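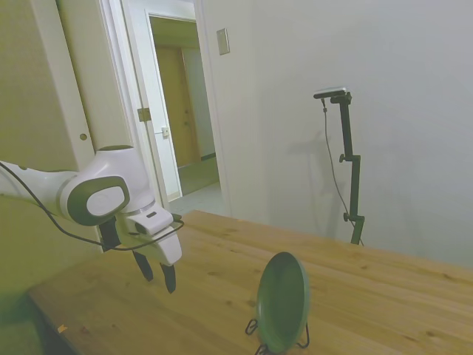
Keeping Pan in shape: a morning with So-ying Kao

I got to Wisetti's Molport shop at 8:30 with a coffee in each hand, one for me and one for So-ying Kao, and she made me leave both of them on the windowsill in the hall. "Nothing wet past the door," she said. Fair enough! I'd come to hear how she looks after Pan, the arm on the pine table, and she'd already started without me.

Pan's job is plates. It picks one up, sets it in a little black wire stand, takes it out again, and does that all day long. I told her it sounded easy. She laughed at me (nicely).

"A plate is a rim and not much else," she said. "You get a bit of edge to hold, and if the fingers close a hair off from where they should, the plate turns on you. So most of my work is making sure closed means closed."

She starts with the fingers. The pads get wiped with a dry cloth, then she shuts the gripper on a strip of paper and tugs it, first at the tips and then up near the housing. If the paper slides at one end and holds at the other, a finger has crept on its screws and she loosens it, squares it up and tightens it again. The pads themselves get swapped after 500 picks, whether they look worn or not. I asked if that wasn't a little wasteful.

"They're cheap. Plates aren't," she said, and then admitted she'd once stretched a set well past that and spent the afternoon sweeping.

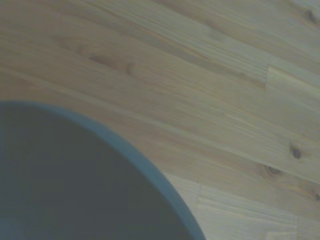

The cameras come next, and she was fussier about these than I expected. There's the one that travels with the gripper, plus the fixed ones that watch the table from the side. "I look at the knots," she told me. "They don't move. I keep a saved view from each camera, and I flip between that and the live one. If a knot has jumped, the camera got bumped." She likes the pine for exactly this, and she has turned down a nice clean white top twice. When a clamp has slipped she nudges the camera back by eye, snugs the knobs, and then runs the calibration in Oncombe, the software the whole cell runs on. It takes 31 poses. You can't hurry it, she said, and you really shouldn't lean on the table while it's going (I had been leaning on the table).

Then we got onto cables, and I think we were there for half the interview. So-ying has strong feelings about cables.

"People pull them tight so they look neat. Then the wrist rolls over and there's no slack left, and it yanks on the connector. I want a loop you could put your hand through." She moves the arm slowly to both ends of its reach and just watches the cable, nothing else. Her worst fault so far was a camera that dropped out only when the wrist was rolled all the way over. She went through 3 cables before she thought to look at the tie holding them.

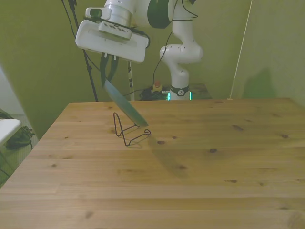

Placing is where it all shows up, she says. She runs the first few at a crawl with one hand by the red stop button, and she listens as much as she looks. A good placement makes one small tick against the wire. Two ticks and she stops and checks the stand, which is light enough to walk a little every time it gets knocked. Her fix is to put the stand back on its mark and teach the drop point over again, a touch higher than feels right, then bring it down in small steps.

I asked what she'd tell someone setting up their first cell like this one. "Write down what you changed," she said. "One thing at a time, and write it down. I have 2 notebooks full and I still get caught." She'd been meaning to change the pads before lunch, so I held the screwdriver tray for her and then finally went and got my coffee, stone cold, from the windowsill.

Recent posts
Choosing a bench top for a small arm
Wire stands, foam blocks and other ways to hold a dish
Reader mail: gripper pads that squeak
What goes in a cell notebook

Contact us | Copyright Molport Shop Talk | Back to top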